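The Cup at Gundbridge

Procedure 58 ran to one page, and Sorcha Conneely had written most of it. The cup goes on the white board. The animal goes in the cup. The animal comes out of the cup. Record the outcome and repeat.

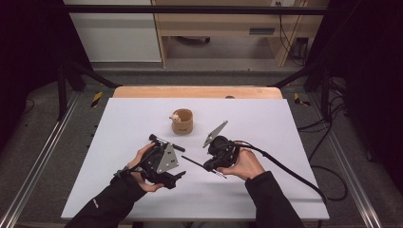

She had not specified which animal. Liam Ó Ceallaigh had raised this in writing on Tuesday, under the heading Undefined Terms, and Bláthnaid Flanagan had forwarded his note to her with no comment except a page number. The animal in current use was white and pink. Liam had it down as a pig. Bláthnaid had entered it in the inventory as a rabbit, and the inventory was the controlling document.

"It needs a name that doesn't commit us," Sorcha said.

"Item 7," Liam said.

"Item 7 is the cup."

He checked. Item 7 was the cup: tan, cylindrical, light, faint marks on the front. It had come from the second-floor kitchen at Noonan, where Sorcha had worked before, and it had come in her coat pocket. The inventory gave its source as Transfer.

They settled on Occupant.

By the middle of June the log held 3,623 entries. Sorcha read them in order, starting at 8 in the morning with the door closed. Most said In or Out. Entry 844 said In, leaning. After that the word leaning turned up every few pages, always in Liam's initials, and then in Bláthnaid's, and by the end of the second binder it had its own column.

She took the binder down the hall.

"Procedure 58 has two states," she said. "Who authorized a third?"

"It doesn't sit down in the cup," Bláthnaid said. "It hangs over the rim. If I write In, somebody at Sustitz reads In and pictures it at the bottom."

"Does Sustitz read the log?"

"Montserrat Ortuño reads the log."

This was new information. Sorcha wrote it on the inside cover of the binder. Montserrat Ortuño had signed the contract and had visited the building once, for 58 minutes, most of it in the parking lot on the phone. Sorcha had assumed the binders went to a shelf.

The call was set for 4 p.m. Montserrat came on the line early and did not ask about throughput. She asked whether the Occupant was still leaning to the left.

"Left as seen from the operator's side," Sorcha said. "Yes."

"Always?"

Sorcha turned pages. In the entries that gave a direction, it was left in all of them. She said so.

"I have been reading it in the evenings," Montserrat said. "My daughter thinks it is looking for someone. I told her the data does not support that."

"It doesn't."

"No. But you might turn the cup."

Sorcha said that rotation of the cup was outside the procedure and would require a revision. Montserrat said to send her the revision. The call ended at 4:07.

Revision B took two days. Liam drafted the rotation step – one quarter turn, clockwise, between trials – and Bláthnaid added a column for it. Clodagh Hayes in document control returned it twice over the margins and once over the word Occupant, which she wanted defined. Sorcha wrote: a small figure of an animal. Clodagh asked what kind. Sorcha wrote: see inventory, and Clodagh saw the inventory and stamped it.

On the first trial under Revision B, Liam turned the cup and set the figure in it. Bláthnaid leaned over the board with the pen. Sorcha stood by the door and waited for her to write something.

"Well?" Liam said.

"Leaning," Bláthnaid said. "Left."

Sorcha asked her to initial it.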